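Dramatcombe Rentals: Questions We Get

Is the kitchen included?
Yes, with the dishwasher. Please run it before you leave.

How early can I check in?
2 p.m. Asking at 10 is fine – the answer is still 2 p.m. 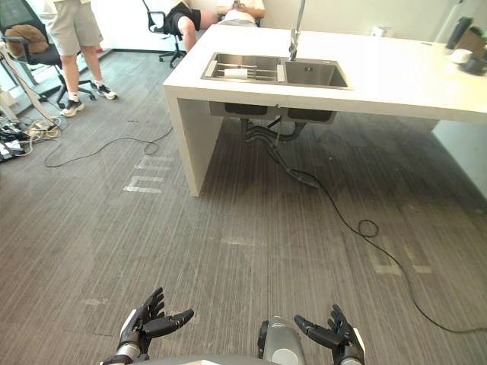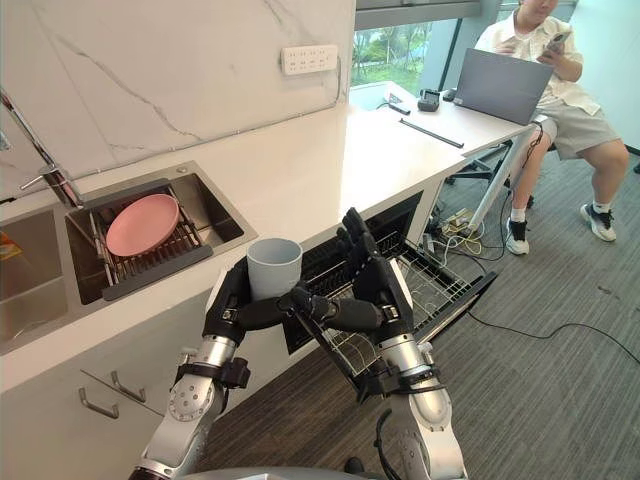 Mélanie Bergeron writes that checkout should be later on Wednesday, when the ferry is. We looked into it and moved it to noon.

Can I bring my dog?
One dog, yes. Gordon Gagnon meets all dogs personally.

What if I lose the key?
A new one is $42. Bent ones count as lost.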